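Section 4: Sorting and Storing Cutlery at the Bench

4.1 Purpose of this section

This section sets out the standard arrangement for sorting spoons and other small utensils by handle colour at the Plirgate serving bench. It applies to the Skinmont community kitchen and to any satellite room supplied with the Hana cutlery set. It should be read together with Section 3 (Washing and Drying) and Section 6 (Linen and Consumables).

Cutlery is to be sorted at the bench before it is returned to the drawers. Sorting directly into a drawer is not permitted, as mixed handles are difficult to find once the drawer dividers are in place.

4.2 Before you begin

Confirm that the following items are on hand:

Clear plastic containers, without lids, from shelf 508
The day's washed cutlery, fully dried in accordance with Section 3
One clean tea towel
The stock card for the set in use (form 1062)

NOTE: Clear containers are specified so that the contents can be checked from the side without lifting or tipping. Coloured or opaque tubs should not be substituted, including the grey tubs supplied with the earlier Nuttall set.

4.3 Preparing the tabletop

1. Remove all food, paper and personal items from the tabletop.

2. Wipe the wood in the direction of the grain with a damp cloth, then dry it immediately with the tea towel. Water left standing on timber will raise the grain and may stain.

3. Inspect the surface for splinters, cuts or lifting along the joins between strips. Report any damage before continuing. Do not sand or oil the surface unless you have been asked to do so by the kitchen coordinator.

4. Check the containers for cracks. A cracked container is to be placed in the recycling bin and a replacement drawn from stock.

CAUTION: Do not use abrasive powder, bleach or a scouring pad on the timber. Warm water and a small amount of dishwashing liquid are sufficient for ordinary marks.

4.4 Placing the containers

5. Set the containers down near the corners of the tabletop. The middle of the table is kept for utensils that have yet to be sorted.

6. Allocate each container to one handle colour. Where the quantity of one colour requires it, a second container may be given to that colour.

7. Place the containers flat on the wood. They are not to be stacked or nested while sorting is under way.

Sorting may be carried out from any side of the table. Once the first utensil has been placed, the colour allocated to a container should not be changed until the session is finished.

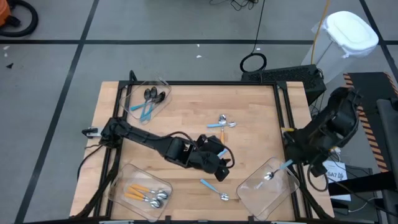 Figure 4-1. Sorting in progress, with light blue and orange handles in separate containers.

4.5 Sorting the utensils

8. Lay the unsorted utensils loose on the open wood. Spread them so that each handle can be seen.

9. Pick up one utensil at a time by the handle. Avoid touching the bowl of a spoon, as it will come into contact with food at the next service.

10. Examine the bowl. If any residue or water spotting is found, set the utensil aside on the tea towel for rewashing.

11. Lower the utensil into the container allocated to its colour. Utensils should be placed and never dropped, as a falling spoon may chip the plastic.

12. Where space allows, lay the utensils parallel with their bowls pointing in the same direction. Handles may fan out in a container that is shared by larger pieces, provided that the container remains stable.

13. Continue until the open wood is clear.

NOTE: Handle colour is the only basis for sorting at this stage. Differences in size are dealt with when the drawers are filled (see 4.7).

CAUTION: Containers must not be loaded above the rim. Handles resting over the edge are easily caught by a sleeve, and the container may be pulled from the table.

4.6 Checking the count

14. Count the utensils in each container and enter the figure on form 1062 beside the matching colour.

15. Compare the figures with the opening count on the same card. A full Hana drawer holds 18 pieces of each colour.

16. If the count is short, check the dish rack, the sink strainer and the tea towel before recording a loss. Replacement pieces are ordered under catalogue number 2899 and will ordinarily be supplied in the same colour.

17. Initial the card and return it to its sleeve on the side of the cupboard.

4.7 Returning cutlery to the drawers

18. Carry one container at a time, with both hands, to the drawer bearing the matching colour label.

19. Transfer the utensils by the handle, with larger pieces at the back of the drawer and smaller pieces at the front.

20. Rinse the empty containers, dry them upside down on the rack and return them to shelf 508.

21. Wipe the tabletop a second time as described in step 2.

4.8 Unmatched and damaged items

Utensils with a handle colour outside the set are to be placed in the labelled tray beneath the counter. Items left in the tray at the end of May are donated or recycled. Utensils with a loose handle, a bent neck or a sharp edge must be withdrawn from use the same day and noted on the reverse of the card.

Questions regarding this section should be directed to Tia Wainwright, Kitchen Coordinator, Skinmont.

Section 4 last revised Saturday, May 23, 2020.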